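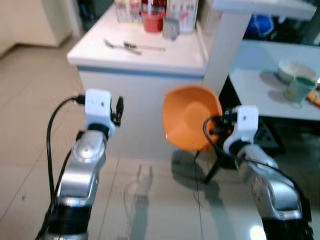
Household chores look simple to most people over the age of six. Clearing away a bowl, putting a spoon in a drawer and wiping a counter take a few minutes and very little thought. For a machine, each of these jobs is a long chain of small problems. A robot with two arms can hold an orange plastic bowl tilted in one of its grippers, as the one shown does, while two metal utensils lie on the counter behind it. Holding the bowl is one step. The spoon is a different step, and a harder one. This page explains why, and answers a question that young visitors to the Elmont Science Hall ask more often than any other: can robots do our chores yet?

The short answer

Machines can do some chores very well. They can do a few others slowly, with a person nearby to help. There are many they cannot do at all in an ordinary home.

Machines that already help

Many homes have had chore machines for a long time. A washing machine cleans clothes. A dishwasher cleans plates. Some homes have a small round vacuum that travels across the floor by itself. These machines work well for a good reason: each one has a single job, and the job is nearly the same every day.

Think about the dishwasher. It sprays hot water inside a closed box. It does not need to know whether it is washing a plate or a cup. It does not need to find the dishes, because a person has already put them in the racks. When the washing is finished, a person takes them out again and decides where they belong. The machine does the middle of the chore. People do the beginning and the end.

The robots described on this page are meant to help with the beginning and the end.

How a robot picks something up

When you reach for a cup, your eyes, brain, arm and fingers work together so quickly that you do not notice the separate parts. A robot has to do the same work, and engineers have to plan for every part of it.

First, the robot must see. It uses one or more cameras. A camera gives the robot a picture, and a computer program must decide which parts of the picture are objects. A white bowl on a white table can be hard to pick out. A clear plastic bottle is harder still, because the camera sees through it to whatever is behind. Shiny floors and metal spoons cause trouble as well. They reflect light, and a bright reflection may look like an object that is not there.

Second, the robot must choose where to hold the object. A bowl can be held by its rim. A mug can be held by its handle or around its side. A spoon lying flat has only a thin edge to take hold of, and the gripper must come down very close to the counter without hitting it.

Third, the robot must move its arm to the right place. An arm with many joints can reach the same spot in many different ways. Some of those ways would knock over a cup or bump the other arm, so the program must look for a path that is clear.

Fourth, the robot must squeeze. If it squeezes too softly, the object slips. If it squeezes too hard, a paper cup is crushed. Your skin tells you how hard you are pressing. Many grippers have only a simple sense of touch, and some have none.

Finally, the robot must put the object down in a suitable place and let go.

Why a kitchen is harder than a factory

Robot arms have worked in factories for many years. They lift, paint and join parts, often all day and all night. Children sometimes ask why the same arms cannot be brought home to wash the dishes.

In a factory, people arrange everything to suit the machine. The parts arrive in the same position each time. The lights stay the same. Fences or safety sensors keep workers away while heavy arms are moving. The arm can repeat one set of movements thousands of times.

A kitchen changes from hour to hour. Someone leaves a carton on the counter. Someone moves the sugar. A mug may have a little drink left in it, and a robot that tips the mug will make a new mess while cleaning up the old one. A rug may be wrinkled. A cat may walk past. No two kitchens are alike, and no kitchen is the same at breakfast as it is at dinner.

Shops fall somewhere in between. The shelves are straight and the goods have labels, which helps a machine. Customers, however, put things back in the wrong place, and new packages appear every week. Robots that travel along the aisles and check the shelves are in use in some large stores. Robots that fill the shelves neatly, with no help, are much less common.

How robots learn chores

There are two main ways to teach a robot. In the first way, an engineer writes instructions for each movement. This works well when nothing changes. In the second way, the robot learns from examples. A person guides the arms through the chore again and again, and the computer records what the cameras saw and how the arms moved. A learning program then looks for patterns in the recordings.

A two-armed practice robot at the Vanano Learning Workshop in Elmont is taught in the second way. The workshop is led by Sándor Bognár. Over the month of February, the staff recorded 704 examples of one chore: picking up a bowl from a counter and placing it on a table. They used bowls of different colors and sizes, and they moved the bowls to a new position each time.

When the recordings were ready, the robot was tested 100 times. It placed the bowl correctly in almost 80 of the tests. In the others, it missed the rim, dropped the bowl, or stopped and waited for help.

"A child who set the table that way would be asked to practice more," Mr. Bognár said. "We ask the robot to practice more, too."

The staff also tried the robot with a spoon. It had never been shown how to pick up a spoon, and it could not do it. Learning about bowls had taught it very little about spoons. People are different in this respect. If you know how to pick up a spoon, you can usually manage a fork, a pencil or a paintbrush without a lesson.

Chores, from easier to harder for a machine

Vacuuming a flat floor: Machines do this well. Cords, socks and stairs still cause problems.

Moving a bowl or a cup from one place to another: Robots can do this in workshops and in some test homes. They are usually slower than a person.

Loading a dishwasher: Robots have done this in demonstrations. Wet dishes are slippery, racks are crowded, and every family owns different plates.

Folding laundry: Cloth changes shape whenever it is touched. Some robots can fold towels and shirts, but a full basket of mixed clothes takes a long time.

Tidying a bedroom: This is among the hardest chores of all. The robot would have to know which papers are trash and which are your drawings. It would have to know that the blocks on the floor are a castle you wish to keep.

Keeping people safe

A robot that works near people must be safe before it is useful. Arms made of metal can be heavy. Engineers limit how fast they move and how hard they push. Most working robots have a stop button that a person can reach at once. Visitors to the workshop stand behind a yellow line, and an adult member of staff holds the stop button whenever the arms are switched on.

Privacy is important as well. A home robot needs cameras, and cameras see everything in a room. Families should know what a machine records, where the recordings are kept and who may look at them.

Try it yourself

You can find out what a robot's work feels like. Ask an adult before you begin. You will need a plastic bowl, a plastic cup, a plastic spoon, a pair of thick mittens and a table.

1. Put on the mittens. Keep your four fingers together so that you can only pinch, as a gripper does.

2. Pick up the bowl and set it down at the other end of the table. Do the same with the cup, and then the spoon.

3. Close one eye and repeat the activity. Judging distance is more difficult with one eye, just as it can be for a robot with one camera.

4. Sit with both eyes closed and let a partner give you instructions, such as "left," "down" and "close." Your partner may not touch your hands. Allow 15 minutes, and then trade places.

Write down which object was the most difficult and what went wrong. Engineers keep the same kind of notes.

Words to know

Gripper: the part at the end of a robot arm that holds things.

Joint: a place where an arm bends or turns. Your elbow is a joint.

Sensor: a part that measures something, such as light, distance or pressure.

Program: a set of instructions that a computer follows.

Visiting with a class

The workshop is open to school groups in grades 3 and above. Teachers may reserve a place through the education desk at the Elmont Science Hall, where Vilmos Csonka arranges all school visits. Classes are asked to bring their notes from the mitten activity.

Page last reviewed: 06/04/2026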